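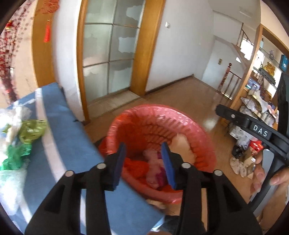
Relative humidity in a ground-floor flat is mostly a question of how much water you bring in and how fast you let it out. Cooking, breathing and showering all add to it, but in our place in Temberg the largest single source by weight is the washing. The drying has therefore been moved out of the bedroom, which has carpet and an outside wall on two sides, and into the room with the tiled floor. Tile takes up very little moisture and can be wiped down. The round red basket can stand straight on it without leaving a damp ring, as it used to on the carpet.

I started by weighing things. A luggage scale with a resolution of 100 g is not a precision instrument, but it is good enough for a load of cottons. I weighed each load when it came out of the machine and again when it was dry, and took the difference as water released into the room. Towels were the worst, as expected. Shirts on a fast spin were much better than I had assumed. Raising the spin speed by one step made more difference than anything else I tried, and it costs almost nothing, although linen comes out badly creased and has to be spun slowly anyway.

The second step was to measure the air. I use two cheap hygrometers, one at head height and one on the floor. They disagreed by four points when placed side by side, so I did a salt test on both (table salt, a few drops of water, a sealed bag, left overnight) and wrote the correction on the back of each. If you skip this you may end up chasing a damp problem that is only a bad sensor.

The dehumidifier is a small Manole unit with a compressor. I plugged it in through an energy meter and ran it with the door shut and the window closed. One mixed load used 382 Wh and was dry in roughly 6 hours. The compressor cycled off for long periods towards the end, when the thicker seams were the only damp parts left. Without the machine, and with the window open a crack, the same load took until the next morning and the room was noticeably colder. In July I would simply open the window. In winter the outside air is dry once warmed, but you pay to warm it.

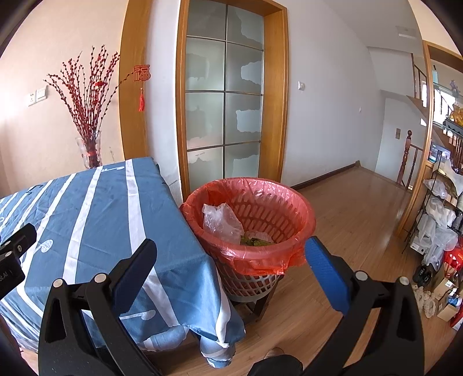
Airflow matters more than most guides suggest. Wet fabric is surrounded by a thin layer of nearly saturated air, and if this layer is not moved away the drying slows down whatever the hygrometer on the shelf says. I now leave a hand's width between items and point the outlet along the rail, never straight at it. The remaining fault is at floor level. The table has a blue cloth with broad white stripes and music notes on it, and the cloth hangs almost to the floor beside the laundry basket, so air on that side has to find its way round the folds. I moved the floor hygrometer behind it for an evening and it read higher than it did in the open. Pinning up one side is the obvious next test.

Two points are still open. First, I have not separated the effect of the fan from the effect of the compressor. The Manole has a fan-only setting and I intend to run an identical load with it. Second, the bedroom is still above my target first thing in the morning even with no washing in it – this may just be two people breathing with the door closed. I will log it for a few weeks with the door ajar and put the readings up as a plain table.

Posted by tornmont on Saturday, February 15, 2020
4 comments
6 shares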